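Search this diary
Type and press enter

June, by Imogen Cheetham
4 comments | 88 shares

Up before the alarm, which is what happens when you have promised to learn one thousand words of Finnish by the end of summer. I have 2 so far, and one of them is Savolainen, which Mum says is a surname and doesn't count.

The Dirkbridge evening class met again. We did weather. I can now tell a stranger that it is raining, provided the stranger is patient and it is in fact raining. Our tutor played a recording of two people discussing sleet and the whole back row wrote down "cheese". I wrote down "cheese" as well, then crossed it out so it would look as if I'd had doubts.

Walked home the long way, muttering vowels. A man with a spaniel crossed the road.

Had meant to spend the evening on the partitive case. Read the first page of the chapter, then the first page again, then looked up train times in Furano, a place where they don't even speak the language I'm failing at. The lavender looks nice. Went back to the partitive at nine and found it had not improved.
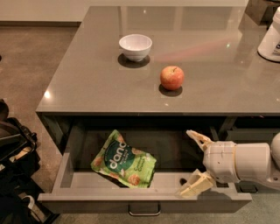
Imogen Cheetham

Labels on everything in the kitchen is the new plan. "Kulho" for bowl, "laatikko" for drawer. I got as far as the kettle before the pen ran out, and the kettle is the one I already knew from the app.

The app is called Zorkel and it is disappointed in me. It sent a message at teatime saying my streak was in danger, and another at ten saying it had gone. I'd done four whole minutes in the bath, but apparently those were in Swedish.

Bed now. Hyvää yötä, and I looked that up.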